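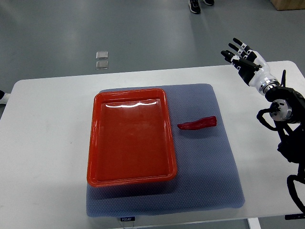

What does a buyer get in a tabletop manipulation kit? Usually an arm, a hand or gripper, the control software and a set of practice tasks, all sold under one part number.

Chapter 17
Choosing a Kit

This chapter looks at kits as products. We use the Kindine, sold by Vandero, as our main case, and compare it with the Orville in the second half. Both are aimed at colleges and small workshops.

The seller's sheet for the Kindine lists 70 practice tasks. Most are of the pick-and-place kind: an object is gripped, lifted, carried to a tray and let go. A buyer should ask how each task was tested, and with which objects. A hand that copes with a block may squeeze a curved object badly or drop it. 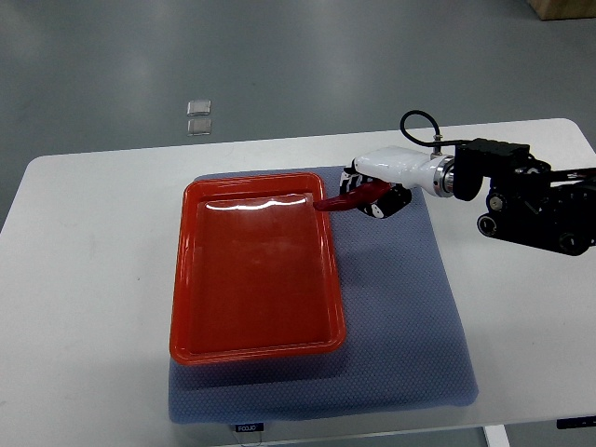 The next thing to ask about is wear. Vandero advises a check of the finger joints every 1000 cycles. Eleni Kolev, who ran the kit for a term at Kelmendi College, did hers each Monday and kept a written log. Parts of that log are printed in section 17.3.

Price is left to the end of the chapter. Before reading on, write down the tasks you would want a kit to do in your own workshop.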